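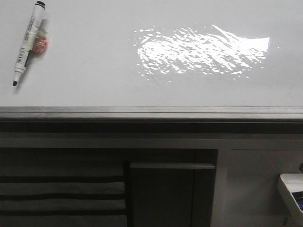 Grinham Adult Learning Centre
Room Hire: Frequently Asked Questions

Who may hire a room?
Rooms are available to local societies, tutors and small businesses. Hirers must be 18 or over and must sign the booking form in person or by post.

How far ahead should I book?
Please allow 14 days. Shorter notice may be accepted at the discretion of the Bookings Office. Regular bookings for the autumn term open in June.

What is included in the charge?
Tables, chairs, heating and use of the ground-floor kitchen. Each teaching room has a whiteboard. Hirers are asked to bring their own dry-wipe pens and to clean the board before leaving. Permanent ink must not be used.

Can I cancel?
Yes. Cancellations received at least two full working days before the booking are refunded in full. After that, the hire charge remains payable.

Do I need insurance?
Commercial hirers must hold public liability cover and send a copy of the certificate with the form. Private hirers are covered by the Centre's own policy, except for events where alcohol is sold.

Is there parking?
The Rizk Street car park is open to hirers until 22:00. Spaces cannot be reserved, apart from the accessible bays.

Whom should I contact?
Piyumi Talukder, Bookings Officer, extension 977. Complaints should be made in writing to Saturnino Benítez, Centre Manager.

Page last reviewed: Tuesday, September 8, 2026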